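Furkico Robotics Club
Home | Projects | Tickets | Kit list | Log in
Last updated: April 24, 2025

Ticket 182: second hand drops out during the card task
Status: open (again)
Project: Mollov, student entry
Priority: whatever is above "high"

Symptom: the bare hand answers every command. The wrapped one closes, thinks about its life choices and returns error 86. Restarting clears it until we start to feel confident.

Log, oldest first

1. Reseated the connector at both ends. No change.

2. Rolled back to the February build of Clikance. Different error, same hand. Rolled forward again.

3. Checked whether the orange wrapping was snagging when the fingers close. Tests run at floor level, both arms pointing at the black base. 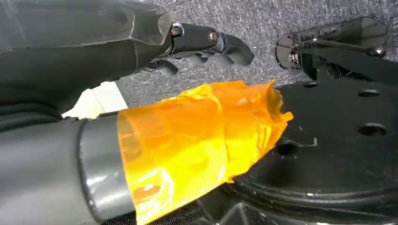
Left as found. Orange end is the one throwing 86.

The loose end of the film does flare out a fair way. Trimming it is on the list, under "buy scissors".

4. Read the log file properly, all 1,974 lines. The dropout follows a timeout of 29 ms, a value copied from the Lebrun starter code in our first week and defended by several of us ever since. Raised it. Error 86 has not come back on the bench script.

5. Moved on to the full card task: pick up a patterned card, hold it to the grey handheld reader. The bare hand takes this part until we trust the other one. Laptop on the same table for watching the output. 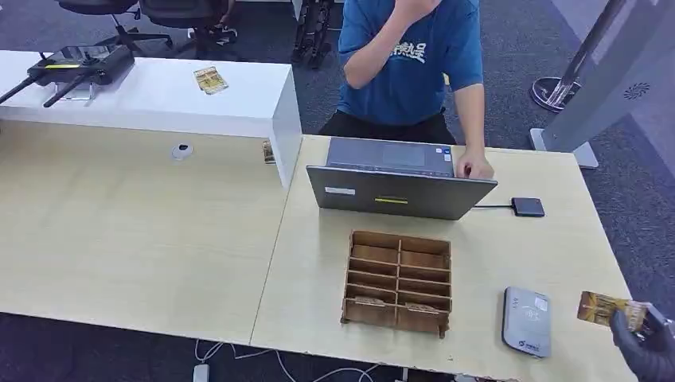
6. New fault, naturally. Reader task logs "card presented" before the arm has finished moving. Suspect the step order in our own script. Opened as a separate ticket so this one can be closed with dignity.

7. Still to do: run the wrapped hand on the card task for up to an hour. If it behaves, close.

Contact the club desk | © Furkico Robotics Club | Back to top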